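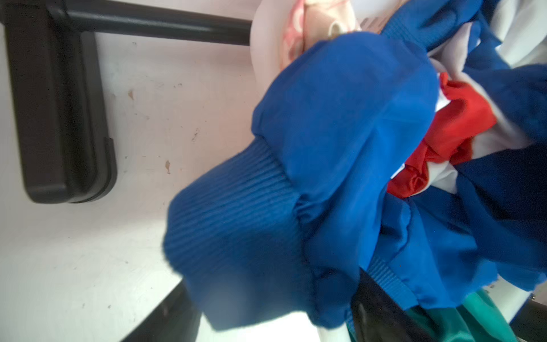 5. The Open Day at Barside

The system left our own lab for the first time on 11 June 2021, when Barside opened its doors to visitors and gave us a full day on the main floor. We had tested it on 500 recorded garment episodes by then, but never with people leaning in to ask what it would do next! The task was the one described in Section 3: take clothing from a pile, get it onto a hanger, and bring the hanger to the rail. The Vokach planner ran without changes from the previous section.

Visitors were drawn most of all to the two-arm work (Figure 4). One arm holds the cloth while the other handles the hanger, and with a heavy jacket the split makes good sense to anyone who has ever dressed a child in a hurry.

Figure 4. The workcell at Barside, with both arms at the teal jacket and a hoodie on the rail. 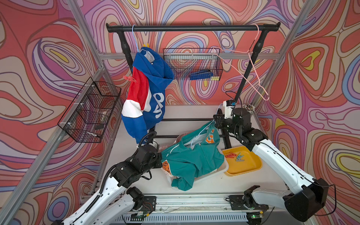 5.1 What the Visitors Saw

We logged 1,000 grasp attempts over the day, and 953 of them ended with cloth between the fingers. Small, light items were a delight to watch. They fold over on themselves in ways that the Sachdeva benchmark simply doesn't include, and printed cloth gave the segmentation step plenty to chew on.

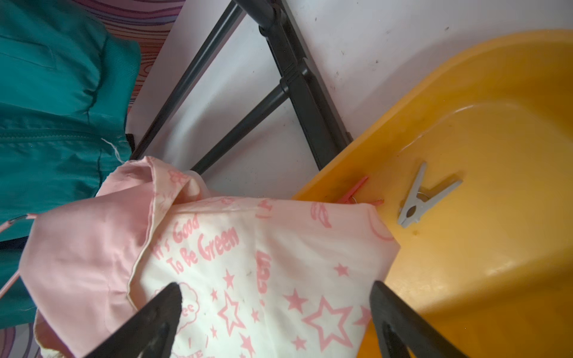 Thin knits were harder than woven nylon, as we expected from the October trials, and the planner asked for a second look far more often. Visitors liked these pauses — several told us it seemed to be thinking.

Hangers raised a different set of questions. A wire stem gives the fingers very little to hold, and a small error in angle at the grip grows large by the time the hook reaches the bar.
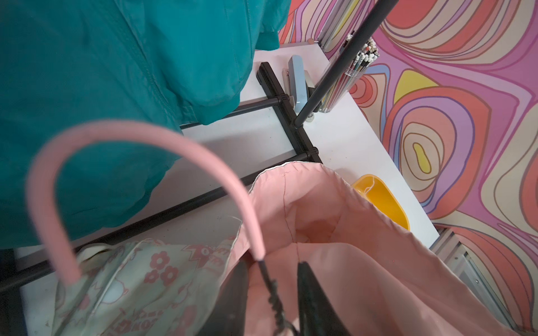
We used the Potard grip controller for this step, with the closing force set by hand in the morning and changed only 2 times afterward. The full settings are given in Appendix B, along with the grasp log.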